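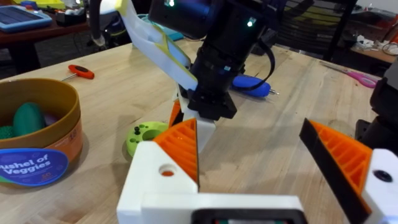
Loan Lại wrote after my February post that a wrist camera is a waste of money if the overhead one is any good. I've now used the Bindberg finger set for two months, and I disagree.

The set comes with ribbed orange pads and a wrist camera bracket. I used it to record examples of picking up small printed parts by teleoperation: 274 episodes, of which I threw out 26. Most of the bad ones were my own late grips.

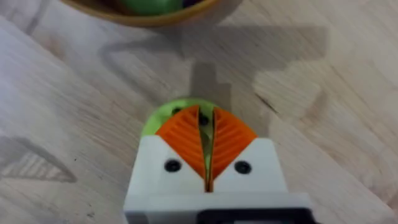 Ribbed pads, seen from the wrist camera.

The pads are the best part. They hold a curved edge well, and they cut my retries compared with the flat Prosik pads. The bracket is less good. It drifted twice, and each time I had to recalibrate before the new episodes matched the old ones. 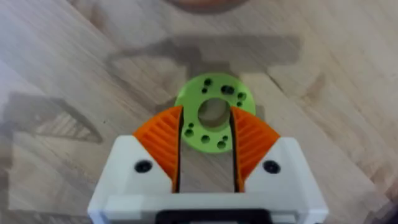
I would also like a printed assembly sheet – the download is hard to follow – and spare screws. Setup took me over 10 hours with the software. If you record only a few episodes a week, the Prosik pads will do. For daily recording I'd buy the Bindberg set again.

Filed under: Grippers, Training Data
Last updated: February

Related reviews
Stanciu leader arm, second look
Flatton table clamps
Choosing an episode length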